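Osaze Tijani builds at night, Ayodele Ojo fixes it in the morning

Caught the two of them at the Golska shared workshop on Thursday, between a fuse change and a pizza. They have been building an arm there since January. It's called Bandik. Don't ask, Tijani says, it was the name on the form.

Day job for him is elevators. For Ojo, school timetables. Neither had wired a gripper before this one.

"First fingers snapped in a week," Ojo says. "Too thin at the root. So we made them chunkier and then they wouldnt close." She redrew them 10 times. The pair on it now is version 10, black, pointed at the tips, and she wants the next ones blunter.

The camera rides on top of the gripper. Tijani wanted it up on a pole, lost that argument.
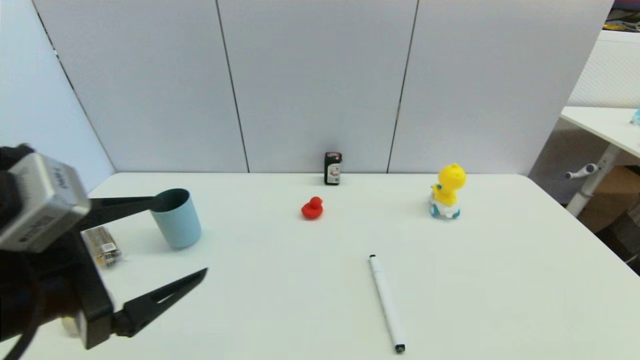 "Cups are the worst," he says. "You'd think a cup is easy. Come in a bit high and you push it over." Their rule is 3 clean grabs in a row before anyone changes the code. Best run so far: 2.

And the cable? Ojo groans. It needs slack for the wrist to turn, too much and it hangs down by the fingers. She has tried tape, clips, a spring. Clips are winning, for now.

Money so far is 1656, parts only, all of it in a spreadsheet Tijani would rather not open. The motors were the big hit. Second hand, from Lawal Igwe, who still answers there messages at midnight.

What's next? "Softer tips," says Ojo. "Sleep," says Tijani. Then he's back under the bench looking for a screw and she is telling him it's in his pocket.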